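Elholm opens a sewing workshop for repair of used clothes

4 December 2018

The town of Elholm has from this week its own workshop for the repair of used clothes. It is placed in the former post office at the harbor and it is run by the association Fendska, which already has a second-hand shop in the same street. Everyone who lives in the town can come with a coat, a pair of pants or a bag and get help to mend it, or leave it and pick it up after 4 working days.

The idea came from the shop. Every month the shop receives more clothes than it can sell, and a large part of them has only a small fault: a missing button, a broken zipper, a seam that opened under the arm. Until now these pieces were sent away in sacks together with the clothes which are really worn out. Last year the association sent away 645 sacks.

"It was painful to close those sacks," says Pauline Lambert, the leader of the workshop. "I am trained as a tailor, and I could see that many of the things needed ten minutes with a needle. But in the shop we did not have a table for it, and we did not have the time."

The association asked the town for a room in February and received the keys after the summer. The floor was in good condition, but the electric wiring had to be changed and new lamps were put up over the work places. The fabric company Skornia has given thread, lining and leftover cloth for the first year. The sewing machines are partly bought and partly given by private persons, and they are of very different age.

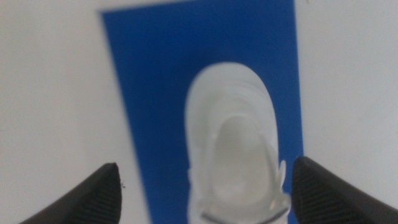 The prices are kept low. A simple repair costs 100 crowns and a new zipper in a jacket costs 200 crowns, with the zipper included. Those who want to do the work themselves pay only for the material, and they can borrow a machine if one is free. It is not possible to reserve a machine by telephone, but there is a list at the door where one can write the name.

Leather and knitted clothes are for the moment not accepted. Leather needs stronger machines than the workshop has, and for knitted clothes they are still looking for a person with the right experience. Curtains and bed linen are accepted if they are washed first.

Chelsea Bloxham was among the first customers. She came with a winter coat that had belonged to her mother, where the lining was torn from the pocket down to the hem. In another place she had been told that a new lining would cost more than the coat was worth.

"Maybe that is correct if you count only the money," she says. "But it is a warm coat and I like it. Now I have chosen a green lining, and I will sew part of it myself. I have not used a sewing machine since I was in school, so it goes slowly."

The workshop will also offer evening courses after the new year. The first course is for beginners and shows how to sew on buttons, shorten pants and close a hole so that it is not seen from the outside. A later course will be about changing zippers - the repair that people ask for most often. The courses are held in small groups, and children over ten years can take part together with an adult.

Not everything is in place yet. The sign over the door is delayed, and the entrance from the harbor side has a high step, which makes it difficult for people in a wheelchair. The town has promised a ramp, but the date is not fixed. Until then it is possible to use the back entrance from the yard of the bakery Sfakianakis. There is a bell to the right of the door.

Clothes for repair can be delivered at the workshop or in the second-hand shop during normal opening hours. They must be clean and marked with name and telephone number. Clothes that are not picked up within two months will be sold in the shop, and the money is used for needles, thread and maintenance of the machines.

Registration for the beginner course is open now at the counter in the shop.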